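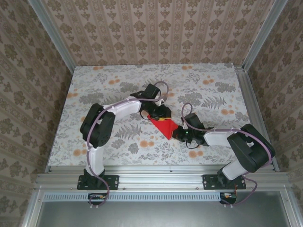 plumthicket wrote:
Paper, no contest. I did red cloth for my sister's reception at the Hamel hall and I'm still finding lint. 188 guests, and every napkin had to be ironed twice!

gravyboat_22 wrote:
Hard disagree. Cloth feels like a real dinner, and you can reuse it. We paid $547 for ours from Findier and they've done three weddings and a graduation now. Paper is fine for cake.

marshhen wrote:
OP back again. We're in May, so it'll be warm and everybody will be outside by dessert. My worry is mostly the color – is plain red too much next to a flowery table covering? My aunt says it looks like Valentine's Day. I kind of love it. 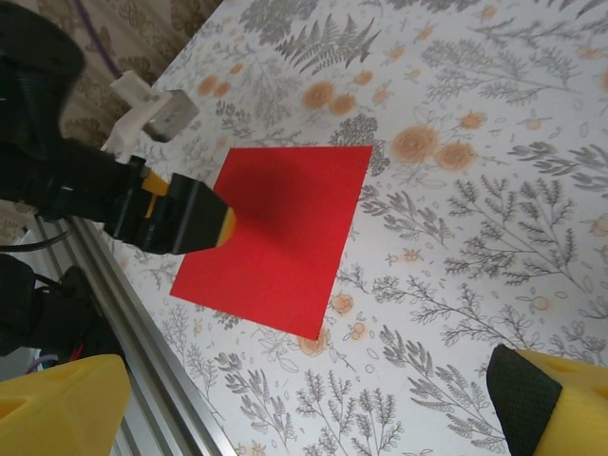
Red square on the botanical print

gravyboat_22 wrote:
Love it too. A pale print needs one loud thing. Just keep the flowers white and skip the red candles, or your aunt wins.

plumthicket wrote:
I'd go with a deep green, personally. Red next to a busy print makes my eyes hurt. But it's your party (and I'm the lint lady, so what do I know).

tinroof wrote:
Has anyone used the heavy paper ones from Nedovon? They're supposed to hold a fold like cloth does. I got a pack for Easter and they were nice and stiff but kind of useless on barbecue sauce.
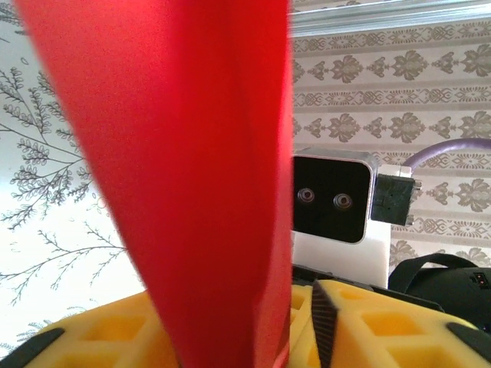
Red up close, soft folds

marshhen wrote:
Ooh, hadn't heard of those, will order a pack. Leaning toward cloth for dinner and paper for the dessert table, same red for both if I can match it. And plumthicket, how did you wash yours the first time? Cold? I'm scared of pink tablecloths.

plumthicket wrote:
Cold, by themselves, two rounds. The second rinse was still pink so I did a third. Get paper.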